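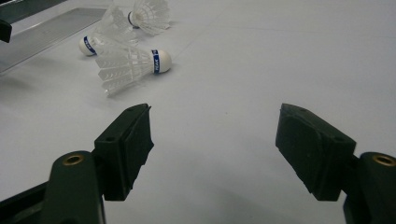 3. Where do people put the thing they just put down?
I started caring about clutter on flat surfaces because of my own kitchen counter, and I suspect most people who write about household habits got there the same way. The question in this section is a small one. When somebody walks in the door with keys, mail, a phone and half a sandwich, what decides which of those lands on the nearest surface and stays there? Earlier work on tidiness mostly asks people how tidy they are, and people are terrible at answering that (I told our own pilot survey I was a 5, the top score, with a tax form under my coffee). So we went looking at surfaces instead. A pale, plain stretch like the gray-white one in Figure 3 is what I'll call open ground from here on: light in color, smooth, with a wide bare gap where something could go. Open ground turned out to matter a lot more than I expected going in.

Figure 3. Open ground: a smooth, pale surface with faint soft shadows.

3.1 The households
We recruited 48 households in Trisdale through a flyer at the public library and another one at the laundromat on the same block. The laundromat flyer did much better. Any household could join as long as at least two people lived there and they had lived there through one full winter, because winter coats and gloves change everything near a front door. We lost 5 households before the end, three to moves and two to plain boredom, and their entries up to that point are kept in the counts unless I say otherwise.

Each household picked one surface to keep a diary on. Most chose a kitchen counter or a table by the door. One family picked the top of the dryer, and I was so pleased with the dryer people that I had to be talked out of giving them their own subsection. They still show up twice in the appendix.

3.2 The diary
Participants wrote an entry whenever they noticed an object that had been sitting on the surface overnight. They put down what it was, who had left it there (if anybody would admit to it), and what else was close by. We used the short form of the Mishra diary sheet, with one line added for "reason, if any." That line was my idea and it's the messiest data in the whole study. People wrote things like "was going to fix it" and "not mine." One person wrote "gravity" for the entire month of March.

In all we collected 425 entries. We threw out the ones that described food in progress (bread dough, mostly) and the ones where two people in the house had clearly logged the same object and disagreed about whose it was. Disagreements were fun to read, but I couldn't find a fair way to code them.

3.3 Sorting the entries
Two of us sorted the entries by hand into paper, tools, clothing, containers and a leftover group that we called "other" on the forms and something less polite in the office. Paper won easily, with 206 entries. I had guessed paper would come first, but I hadn't guessed the margin, and I went back and checked the sheets twice.

Where paper landed was more interesting to me. In the diaries it tended to go on whatever part of the surface was clear, even when a tray or basket for mail sat within reach. Tools went the other way. A screwdriver or a roll of tape was usually logged next to another tool, as if the first one had given permission. Clothing didn't follow any pattern we could find – a glove could be anywhere.

We also compared light surfaces with dark or patterned ones, using the color each household reported at sign-up. The people with light surfaces logged objects sooner and wrote longer notes. I don't think this means light counters collect more stuff. My best guess is that a thing left on a pale surface bothers you, so you write it down, and the same thing on speckled brown just blends in until somebody needs the space. A diary can only catch what its writer notices, and that's a real limit on everything in this section.

3.4 Trays, hooks and other hopeful purchases
Halfway through, we gave each household a choice of two organizers, the Jaderent tray or the Joltent wall rack, and asked them to set it up wherever they liked. The trays filled up fast and then acted like more surface, with paper piled on top of paper. The racks took longer to get onto the wall, and several were still in the packaging when we came by to pick up the last sheets. Two households logged the unopened rack itself as clutter. We coded those under "other" after a short argument, and they are included in the table at the end of the section.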